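Gamia Shirts

README, last changed 4/27/22
Maintained by Efua Quartey

What this is

Gamia Shirts is a collection of recordings of people folding, smoothing and stacking shirts on a table. It has 333 recordings, split over 6 folders. Each recording covers one shirt, from the time it is put down on the table to the time it goes on the stack or is given up on. Given-up shirts are kept and marked as such in the notes file.

The shirts are ordinary used ones. Most came from a clothing swap at Trelmont, and the rest were bought by the bag. There are 50 shirts in all, and each one has a number inked on the care label. The same number is used in the notes, so you can find every recording of a given shirt.

What is in a folder

recordings – one file per shirt per session
notes.csv – one row per recording
shirts.csv – one row per shirt, the same file in all folders
stills – single pictures, named after the recording they belong to

The columns in notes.csv are shirt number, folding method, start state, end state and remarks. Remarks are free text and were typed by whoever was folding. Spelling has been left alone. "Placket" is spelled several ways, so search for "plac" if you need it.

Start states

A shirt starts in one of three states. "Heap" means dropped from waist height and left however it landed. "Flat" means spread out on the table but not smoothed, so creases and small folds stay in. "Hung" means taken straight from a hanger and laid down by the shoulders. In the first folder "heap" and "flat" were not kept apart very well, and some rows there have a question mark after the state. We went back over those rows once and changed the ones we were sure of.
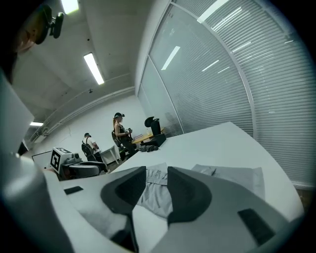
Collars gave us more trouble than sleeves. On a knit shirt the neckline goes back to its shape if you tug the hem, but a woven collar has a stand and two layers, and it will hold a bad fold through the whole sequence. A light gray shirt can be spread out on a white table and still be crumpled, with a fold that may be the collar and seams running at a slant, and a person looking at a still has to stop and work out which part is which. For that reason the remarks column uses plain words for collars: "up", "down", "tucked under" or "can't tell". Please use "can't tell" freely if you add rows. A wrong guess costs more time later than a blank.

Folding methods

Method A is the store fold. Shirt face down, sleeves in, sides in to meet at the middle of the back, hem up, then turned over so the collar is on top.

Method B is the half fold. Shirt face up, folded down the middle so that the sleeves lie on each other, sleeves back across the body, then up from the hem in two turns.

Method C is whatever the person does at home. We asked for it late in the project, and it makes up almost a third of the last folder. It is the least regular part of the set and, in my opinion, the most useful.

Buttoned shirts were folded with the top button and one middle button closed. If a button was missing, the next one down was used and this is in the remarks.

End states

"Good" means the stack of folded shirts stayed up with this one on it and no sleeve was showing. "Fair" means a sleeve or tail stuck out. "Poor" covers the rest. Two people graded every shirt and the lower grade was kept.

Known problems

Shirts 14 and 41 were mixed up for one session. The notes have been fixed but the names of the stills have not.

Light-colored shirts are harder to read against a white tabletop than dark ones. Mudaliar tried a gray cloth under them and the cloth slid along with the shirt, so that was dropped.

Sizes in shirts.csv are taken from the labels. Where the label had been cut out, the size is blank.

Changes planned

A second batch with long-sleeved shirts only is due in May. The column names will stay the same. The stills for shirts 14 and 41 will be renamed at that time, so if your scripts use the current names, keep a copy of this version.

Use and contact

You may use the collection for teaching and research. Please name Gamia Shirts and Curkar, who paid for the room and the tables. Corrections go to Efua Quartey – send the shirt number, the folder and the row, and the new text for the row as you think it should read.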